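From: Yayra Eshun
To: Drellusow Weavers and Makers list
Date: February 17, 2023
Subject: Re: Baskets for the market table — synthetic or the real stuff?

Crisanto Aquino wrote:

> Hi all, we're getting the stall sorted for the May market and I've been
> asked to find something to put the bread rolls and the small soaps in
> (not together!). I had my heart set on proper willow but the quotes made
> my eyes water. Does anyone use the plastic wicker kind? Does it look awful
> up close? And what shape sits best on a trestle? We'll need 4 at least,
> maybe more if Fotis brings his lemons again.
> Cheers, Crisanto

Hi Crisanto and everyone,

I was a terrible snob about synthetic rattan until a couple of winters back, when I lost two lovely old cane baskets to mould in the garage. One had been my aunt's and I was cranky about it for weeks. Since then I've bought the fake stuff for anything that has to live near food or get hosed down, and I've stopped apologising for it. You can wash it in the sink with dish soap and a nail brush, stand it on its end on the drying rack and forget about it.

As for looks, I think the rim is what gives a cheap one away. The nasty ones have a flat strip tacked around the top and it always lifts at a corner. Look for a braided edge, something with a bit of heft to it, and check the colour in daylight if you can, as some of them go a very odd orange under shop lights. I like a caramel or terracotta sort of tone myself. White bread rolls look gorgeous against it, and so would your soaps (are you doing the oatmeal ones again? please say yes). 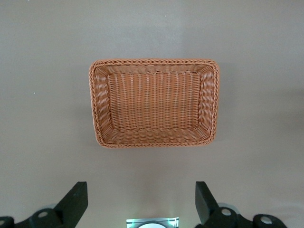

The sort I mean: rectangular, braided rim, sloping sides, flat base.

On shape, I'd go rectangular every time for a trestle. Round baskets are pretty but you waste all the space between them, and people's sleeves catch on the ones that stick out at the front. Sloping sides are good for rolls too, you can heap them up and they look generous even when you're down to the last few. Only thing to watch is the width at the top — measure across the rim, as the listings sometimes give the base and then you can't fit two side by side. Ask me how I know!

For lining, a tea towel is fine for bread, folded in from the long sides so the rim still shows. For the soaps I'd use brown paper, or nothing at all if they're wrapped. The weave does hold crumbs and soap dust in the creases at the corners, so give it a good bang upside down over the grass before you pack up.

Price-wise, Emmanuel Ondieki and I went halves on a box from Arnavora last year and it came out at 20 dollars each, which I thought was pretty fair. Petridis had them too but only in a dark chocolate colour that made everything in it look gloomy. I've got 3 spare that you're very welcome to borrow for the day, so you may only have to buy one or two. They're in the hall cupboard behind the urn, under Yusri's bunting.

If Fotis does bring the lemons, please put them in a crate. Those things weigh a ton.

Yayra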